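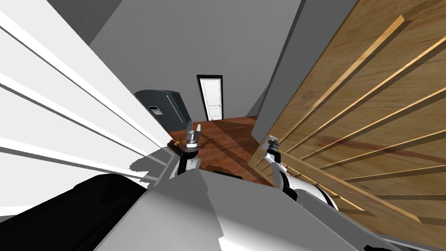

Covarar 仿真画面，Chambi 视角。右夹爪贴着木板左下缘，左夹爪悬空，远处是冰箱和一扇关着的门。

Chambi 双臂机器人 常见问题
最后更新：2019年2月3日

同样的问题在 Kurnard 的群里问到第三遍，就会被搬到这一页。搬过来以后还有人在群里问，我们就发这一页的链接，语气尽量友善。

基本情况

Chambi 是什么？

一台带底盘的双臂机器人，在 Kurnard 共享工坊里做，有一部分零件在我家餐桌上做。两条手臂，两只平行夹爪，一个底盘，一份永远比实物新一版的图纸。目标是在普通住宅里开柜门、拿东西、把门关上。最后一项目前的完成度低于前两项，和我本人差不多。

能买吗？

不能。图纸和代码可以拿走，零件自己配，手指自己划破。

能帮我做家务吗？

能帮你把做家务的时间变成调试的时间。想要干净的地板，请买吸尘器。

为什么叫 Chambi？

当时仓库需要一个名字才能建，输入框里光标在闪。没有更深的含义了，有人在群里做过一番词源考证，写得很好，与事实无关。

Kurnard、Drokus、Covarar 都是什么关系？

Kurnard 是工坊，出场地、电和一台脾气不好的台钻。Drokus 是我们自己画的关节驱动板，红色那一版已经作废，别再焊了。Covarar 是仿真环境，里面有虚拟的房间和一台虚拟的 Chambi，也是整个项目里唯一不漏油、不掉螺丝的部分。

做到什么程度了？

仿真里两条手臂都能用。实物上左臂能用，右臂的肘关节在等轴承。底盘能走直线，转弯时有自己的看法。

仿真

为什么不直接在真机上试？

试过。第一次真机开柜门，柜门开了，连同合页一起。那扇门现在挂在工坊墙上，下面有人写了日期和一句不太客气的话。之后我们定了规矩：任何新动作先在 Covarar 里跑 300 遍，没有撞过自己，才准通电。

仿真里的房间是照谁家建的？

谁家都不是。墙、门、冰箱、地板是拼起来的，尺寸取常见值。有人来信说那台深灰色双门冰箱和他家的一样，恭喜，我们没有去过。

地板为什么做得那么讲究，柜子却那么简陋？

地板材质是现成的，柜子是自己画的。自己画的东西都长那样。

能换成我家的厨房吗？

能。把房间模型导入 Covarar，给每扇门标好转轴，给每个把手标好抓取位置。标转轴比想象中费时间，标反了的话门会朝墙里开，物理引擎对此的反应是把整个房间弹飞。看一次挺有意思，第二次就没意思了。

没有独立显卡能跑吗？

能跑。把阴影和反光都关掉，渲染分辨率调到最低，然后去烧水。我在一台旧笔记本上这样跑过一个冬天，键盘倒是一直很暖和。

仿真里成功了，真机上不行，怎么办？

欢迎入会。先查下面几处，顺序按我们丢脸的次数排：
夹爪零位有没有重新标定。
手臂底座的螺栓拧紧没有，是每一颗，包括够不着的那颗。
仿真里的摩擦系数是不是还停在默认值。
地面是不是真的平。Kurnard 的地面不平，租约里没提。
以上都对还是不行，请把日志发来。只发一句“不动了”我们也会回，回的是“收到”。

夹爪离板子那么近，会不会判成碰撞？

接触检测分两层。手指内侧允许接触，手指外侧和腕部不允许。刚装好的默认配置里两层是同一个开关，所以夹爪一碰到木板程序就自己停下，还很有礼貌地报告“任务安全结束”。到配置文件里把 finger_contact 和 wrist_contact 分开设就行。

两条手臂在窄的地方会打架吗？

会。柜门和墙之间的空当是它们最爱打架的地方。现在的办法很土：一条手臂干活，另一条停在预设姿势上等着，等得越老实越好。真正的双臂协调规划写了一半，写的人（我）去修底盘了。

硬件

手臂要自己做吗？

关节壳和夹爪可以自己打印，连杆建议用铝管切。用打印件做连杆的话，手臂伸直以后会呈现一种优雅的下垂，拍照好看，抓不到东西。

夹爪为什么只有两根手指？

三根手指的那版也做过，抓握力很好，每次松手都要跟它商量。两根手指能抓住柜门边沿、抽屉把手和大多数杯子。鸡蛋请不要试，我们替你试过了。

手指内侧贴什么？

硅胶片，用薄的。双面胶会在天热以后慢慢滑走，去年六月工坊没开空调，贴片整块挪到了手腕上。换成螺丝压条以后再没搬过家。

底盘外壳怎么做的？

平板切好折边，用角件拼，所以到处是棱角。圆滑的版本需要模具，模具需要钱，话题到此结束。边缘记得打磨，从旁边走过的裤子会感谢你。

Drokus 驱动板从哪里弄？

板子文件在仓库的 hardware 目录下，拿去打样即可。元件都是常见型号，难焊的只有电流采样那一块，焊反了不会冒烟，只会让电机在你以为它静止的时候慢慢转。这比冒烟吓人多了。

电源用多大的？

桌上调试用可调电源，限流先设到 5 安，转顺了再往上加。别一上来就插电池。电池不会限流，电池非常慷慨。

急停一定要装吗？

一定。装在手够得到、手臂够不到的地方。第一版急停装在底盘正前方，也就是必须从两只夹爪中间伸手进去按的位置。设计评审的时候大家都点了头，我也点了。

急停按下去手臂会掉下来吗？

没有抱闸的关节会。肩部请务必装抱闸，肘部看预算。没装的时候，下面不要放手、脚、键盘和午饭。

最重能拿多少？

手臂收拢时 2 公斤，完全伸直时请自行打折，折扣很大。有人问能不能拿砖，能，但放下的地点由它决定。

整台多高？

170 厘米的人站在旁边，可以很舒服地看到手臂上方发生了什么，也可以很舒服地被手臂够到。调试时请站在后面。

在工坊里做

Kurnard 让外人进吗？

开放时段可以来看，进门先登记。想上手得先过一遍安全培训，培训内容有一半是那台台钻。

可以借你们的真机跑我的代码吗？

可以，条件是先给出 Covarar 里的运行记录，再找一个会按急停的人在旁边站着。这个人不能同时在看手机，这条是后来加的。

晚上能跑长时间测试吗？

不行。有一次机器在没人看着的时候对着一块木板反复执行“再靠近一点”，早上来的人发现木板上磨出了一道很光滑的槽。手艺其实不错，可惜那是别人的桌面。

在家里做现实吗？

看你和谁住。需要一张结实的桌子、一个能关上的门，还有一个接受“周末就收起来”这种说法的室友。打印机的声音传得比你以为的远。金属切割请到工坊去，铝屑进了地毯就住下了。

零件放不下怎么办？

大家都放不下。Kurnard 的架子按项目分格，超出格子的部分会被挪到公共区，在公共区待久了会被当成公共财产。我的一套内六角扳手就是这样融入集体的。

软件

要会什么语言？

上层动作用 Python 写，Drokus 固件是 C。只想改动作的人完全不用碰固件，这也是我们希望的。

第一次跑该跑哪个例子？

跑 reach_panel。两条手臂伸到面前的空间，一只夹爪去够板子边沿，另一只悬着。动作幅度小，坐标系装错了一眼就能看出来。很多人直接跑 open_fridge，因为名字诱人，然后来信问手臂为什么钻到底盘里去了。

坐标系到底以哪里为准？

以底盘中心为原点，向前是 x，向左是 y，向上是 z。仓库早期的几个例子用的是另一套，它们在 old 文件夹里，文件夹里有说明，说明是用早期那套坐标系写的。

左臂右臂按谁的左右？

按机器人自己的。面对面站着调试的时候请默念一遍再按回车。

日志里出现 “gripper is confident” 是什么意思？

某次深夜加的调试信息，表示夹爪电流稳定超过阈值，认为自己夹住了东西。它有自信，不代表手里有东西。这个词打算改，每次都忘。

小东西抓不住，是算法问题吗？

多半是标定问题。目标在画面里只占几个像素的时候，识别给出的位置可以差出一个指头宽，而手指张开也就那么宽。先把底盘开近一点再识别。走两步能解决的事，我们当初写了一个滤波器。

更新以后原来的动作坏了，能退回去吗？

能，每个版本都打了标签。退回去之前请把标定文件另存一份，更新脚本会覆盖它，退回去的脚本也会覆盖它，两个脚本在这件事上高度一致。

参与

怎么报告问题？

写清楚版本、改过什么、期望它做什么、它做了什么。有视频更好，竖着拍也行。请不要把视频剪短到只剩撞上去的那一下，我们更想看撞之前它在想什么。

我不会编程也不会焊接，能帮忙吗？

能。文档需要人从头照着做一遍，做到哪一步看不懂就记下来。目前的文档是由已经会的人写给已经会的人看的，读起来非常流畅。

有路线图吗？

有。右臂轴承到货，装上，标定；关门动作；双臂协调；重画外壳。排在第一的那项从去年秋天起就排在第一。

可以捐钱吗？

收轴承。型号在仓库首页，两侧带密封圈的那种，不带的请别寄，抽屉里已经有一袋了。

这页没有我的问题怎么办？

到群里问。问过三遍它就会出现在这里，前两遍请多包涵。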